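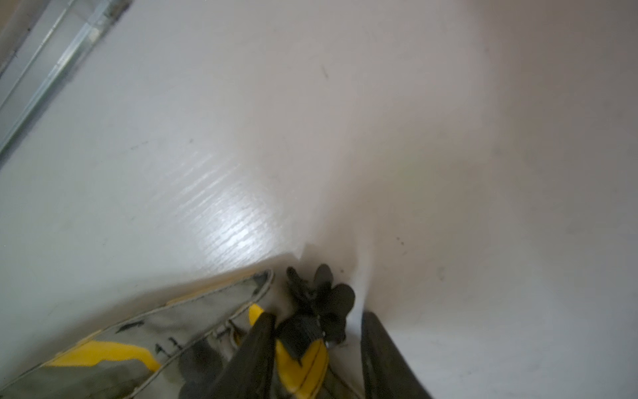

August, bench notes, dye and finish work, continued from the page with the tea ring.

Start 9:40. Picked up the walnut-hull bath where I left it. The jar had been sitting with its lid on crooked, so it now has a skin and a smell, both of which the Zutent leaflet describes as "normal." The leaflet describes a great deal as normal.

Strained it twice through old pillowcase. 300 g hulls to the bath, same as last batch, so at least one number in this notebook agrees with another. Color in the jar is close to black coffee. Color on the test strip is close to a wet paper bag. I had been hoping for the jar.

Strips cut from the Nirwood cotton, scoured on the stove with soda ash. Two lots:

Lot A: alum, the usual amount, overnight.
Lot B: no mordant at all, because walnut supposedly doesn't need one and I wanted to be smug about it.

Lot B came out better. Deeper, less yellow, and it took evenly along the selvage, where A went streaky. I have now spent most of the summer mordanting things for walnut. Noted without comment.

11:15. Rub test, dry, white cloth, 300 strokes by hand while listening to the radio. A left a faint tan mark. B left a slightly less faint tan mark. Either will be fine for cushions as long as people sit on them in brown trousers.

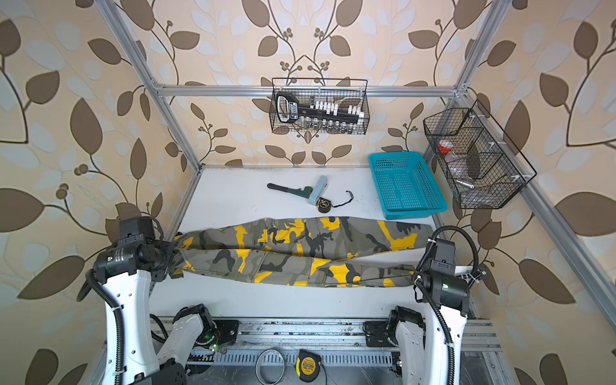
Iron dip next. A pinch of ferrous sulfate in the small enamel pot (the chipped one, never the good one, whoever keeps using the good one should read this line again). B strips in for two minutes, out, rinse. They go gray-brown almost at once, then keep going after you have decided they are done. Pull them early. I pulled the first one late and it is now the color of a driveway.

The Vulance thickener is still a problem. Mixed to their instructions it sits on the cloth like gravy and prints with a halo. Thinned, it runs down the weave. There is presumably a point between the two and I passed it somewhere around noon without stopping. Tried warming the paste before thinning — smoother, fewer lumps, same halo. Next time mix it the night before and leave it alone.

Block from Bañuelos arrived with the leaf vein carved too fine. It fills with paste on the second pull and after that you are printing a potato. Scrubbed it with a toothbrush, which helped for one more pull. Either open the veins with the small gouge or send it back. I don't trust myself with the gouge on a pear block that cost what that one cost, so it goes back, with a polite note. Draft of the polite note is on the clipboard. Somebody please take the second paragraph out before it's mailed.

Strips are on the line by the sink. Over 18 of them, and the labels are in pencil on masking tape, which I know, I know. Lot A has one staple, B has none, iron-dipped have the corner snipped.

To do: light test, half of each strip under card in the south window. Order more soda ash. Put the lid on the jar straight.

Stopped 3:30. Hands brown to the wrist. Gloves in the drawer, unopened.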